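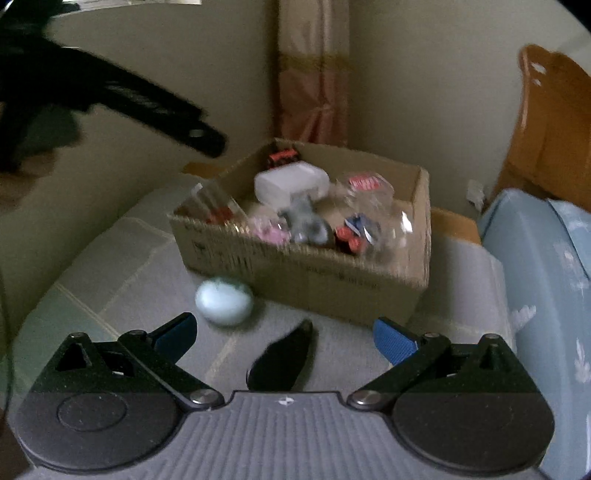
gravelroad88
I'd sell it by the box. I did the Putness swap meet for years and small stuff priced one piece at a time never paid for the tape. Put one price on the box and let somebody else sort it.

12 likes

tansy_b
Disagree. A dealer will go through it in a minute, see the one good thing, pay your box price and leave happy. Go through it first. Pull out anything marked or old, then sell the rest as a lot.

gravelroad88
Sure, if you know what's marked. Most people clearing out a house don't. My aunt's place had something like forty boxes in the basement and we had until the end of May to be out.

tansy_b
You don't need to know. Anything with a maker's name, a date or a patent number goes in a separate tray and you look it up later. I found a brass luggage tag stamped 1895 in a box of drawer pulls that way. It wasn't worth a fortune, but it brought more than the pulls did.

5 likes

oldharbor
We used Denero for my parents' house. They take a cut and they don't want small things at all unless there's silver in it. The small boxes came back to us and we ended up doing a table at the Zanwood hall. Made 700 over the whole weekend, mostly from tools and kitchen things. The boxes of little stuff did okay at 3 dollars a scoop.

kettlewick
What did you use for a scoop?

oldharbor
A plastic flour scoop. People like digging. Keep the good pieces out of it.

gravelroad88
A scoop is still selling it unsorted, just slower.

oldharbor
Slower but more money. We had sold boxes whole the first morning and got 4 for one of them. Same kind of contents went by the scoop after lunch and brought in several times that.

8 likes

kettlewick
Does anyone know if Sukprasert Auctions still takes mixed lots? They used to do a tray sale at the end of the night.

tansy_b
They do, but there's a minimum per lot now, so you'd have to combine several boxes. Call before you drive out. The loading door closes at 4:30 and they won't open it again.

gravelroad88
Their minimum is why I quit going. You also pay the lot fee if it doesn't sell.

tansy_b
Only if you set a reserve. Without one there's no fee on my statements.

gravelroad88
Mine had it both times. Maybe they changed it.

kettlewick
I'll call and ask about the fee. Leaning toward the scoop table if I can get a spot at Zanwood.

3 likes
14 replies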